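Rulter Tabletop Gallery: Bottles and Closures

Oct 21, 2025

The gallery covers everyday containers set out on a white tabletop. It is maintained by the Ritchie reading room as a visual companion to the Rulter index, which currently holds 277 entries. Each entry gets one picture and a short caption. Index numbers follow the order of entry, so neighboring numbers may have little in common.

Captions use the same terms throughout. "Shoulder" means the taper between the body and the neck. "Grip ridges" are the horizontal rings molded into the wall. Label text is copied only where it can be read with confidence.

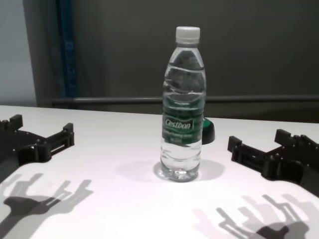 No. 116. Cestbon water bottle, clear plastic, white ridged screw cap. Dark green wraparound label with white italic lettering. Filled to the shoulder.

Clear bottles are indexed by cap color first, then by label color. Fill level is listed last – it changes how the background shows through the wall, and two pictures of the same bottle can look quite different for that reason. The smaller print on No. 116 has been left out of the index.

Entries 117 and up are on the next page. Jars and tubs are listed separately under Omo, which was last revised in May.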